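From: Irina Roman
To: Costache linen and household sewing list
Date: 22 February 2024
Subject: Re: Gingham pillowcases, and getting the pillow in

Veronica Pascu wrote:
> I've finally cut into the grey check I bought in July and made two
> cases from it. They look lovely folded, but the pillow fights me all
> the way in and one corner always ends up empty. Did I cut them too
> small? I washed the fabric first.

Hi Veronica and everyone,

Hooray for grey gingham! It's my favourite for bedding, and it looks good even when it's come straight out of a heap. I doubt your cutting is to blame. I'd put the case down on a table, find the opening and bunch the fabric up before the pillow comes anywhere near it.
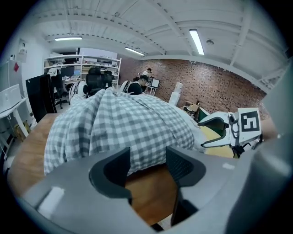 Which end of the case should you gather up first?

Start with the closed end. Work your hands inside until you can feel both far corners, then let the rest of the fabric crumple back over your wrists.

After that you can bring the pillow to it. Lay it flat and lengthwise, feed one short end in as far as it will go, then ease the hem along a bit at a time – top side, bottom side, top side again.
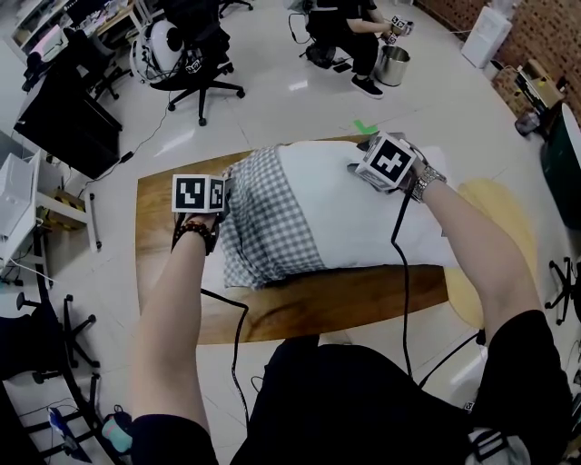

I used to haul on the hem with one hand and wonder why the seams complained. Going side to side is so much kinder to the stitching, and if you've French seamed yours (please say you have!) they'll last for ages. Dayana Condori showed me this when we were sewing cases for the Flaltitz guest house. We made 11 pairs and I was still excited about checks at the end of it.

Once the pillow is mostly in, take hold of both ends and give the whole thing a wriggle. Any slack that has collected at one end can be smoothed back toward the middle with your palms.

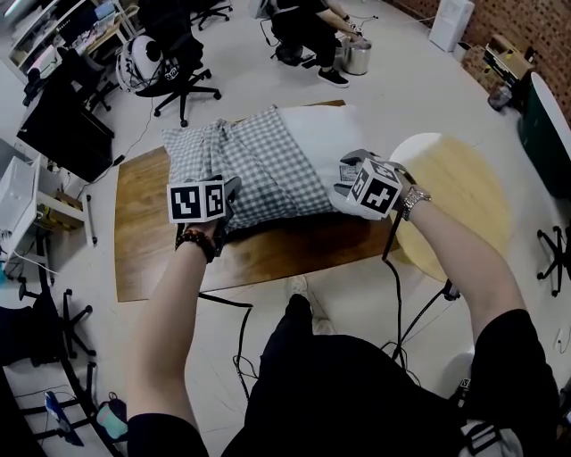 The empty corner is usually a bit of filling folded under itself. Reach in through the opening, pinch the pillow's corner and push it right into the case's corner. If it's still tight after that, measure the pillow across the top, over the plump part, and allow an extra 5 cm next time.

Please tell us how the second one goes, and what colour thread you used!

Cheers,
Irina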